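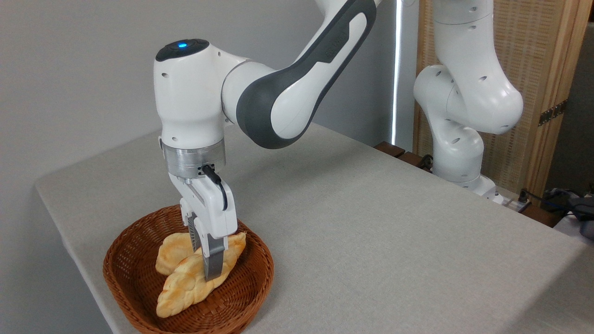 Chapter 3
Containers and the Cost of Storage

Every household and every business has to put its goods somewhere, and storage is never free. Space must be rented or built, and whatever is kept in it ties up money that could be used elsewhere. A round wicker basket on a table takes up the same square of table as a box of equal width, yet it leaves the corners bare. On one table the loss is small. Across a warehouse it decides how many shelves a firm must pay for.

Consider Bolletti, a wholesaler of dry foods in the town of Etcombe. In May the firm held 551 sacks of rice and lentils. By the end of the season it held 364. The rent on the building did not change, so the cost of keeping each sack rose by over half - even though the firm had done nothing wrong.

In this chapter we look at how such costs are measured. We begin with fixed and variable storage costs, then turn to spoilage, using records from the Bepari grain store. The last section compares two ways of ordering stock, one of them used by the Sukum cooperative at its 19 branches. Students should review the terms "inventory" and "overhead" from Chapter 2 before going on.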